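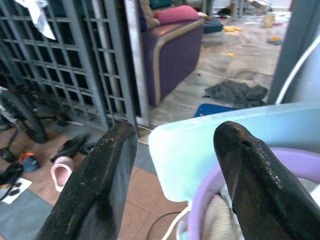 # The big August tidy

31 Aug 2018

So we finally did the front of the house! Dagný has been asking about it since the spring (she and Aksel are thinking of renting a place with the same kind of tile floor and want to know what they're letting themselves in for), and Frida Norðdahl wanted to see how far I'd gotten, so here's how it went.

**By the gate**

The lavender basin has been living on the terracotta for so long that I'd started walking around it without noticing. It's a great basin, I'm keeping it, but it can't keep being the place where cloths go to be forgotten. The off-white one in there is my good floor cloth, the soft one, and I'd been hunting for it under the sink for days.

And yes, Dagný, the slippers. The black pair and the pink one all want to be wherever feet come through the metal gate, and I've given up arguing. I bought a shoe rack from Ukix (59 on sale, down from 80) and the plan is that everything with a sole goes on it by bedtime. Bjarke says the rack will be full of mail in a week. He may be right, but he's also the one who leaves papers on the floor, so I'm not taking lectures.

The tiles themselves come up beautifully with warm water and a tiny splash of vinegar – go easy on it and rinse well, and try a corner first, because I can't promise anything for the grout in your place. I did the tiled part first and then the blue-gray bit, working backward toward the door with the mop. The cords on the floor are next on my list. I want them up against the wall with those little stick-on clips, but the last ones I tried dropped off overnight, so if anybody has a kind that really holds, please write to me!

**Further in**

I did the walls with a barely damp sponge, top to bottom, and it took one long evening with the radio on. Tiina Mäkelä had told me to start from the bottom so the drips don't leave streaks, and of course I forgot until I was most of the way through. Oh well.
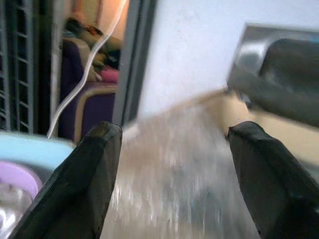 The purple chair stays. We had a whole family discussion over it, and Aksel even offered to drive it out to Nesalcombe for us in November, when he's going that way with an empty trailer, but I love that chair. The tan wood on the arms has gone so nice and smooth, and against the orange wall it's the warmest spot I can think of on a gray afternoon. I went over the seat with the upholstery brush, then the back, then rubbed a little wax into the wood with an old sock.

The white wall is staying bare for now. Bjarke wants shelves. I want one big picture and I haven't found it yet, so plain white it is, and I have to say I'm getting used to it.

Still to do: the gray door frame (it needs a proper wipe and maybe a coat of paint), the clips for the cords, and the bag of odds and ends that I keep moving from one room to the next. Frida, your baking dish was in it. Come and get it whenever you like, I'm home most mornings.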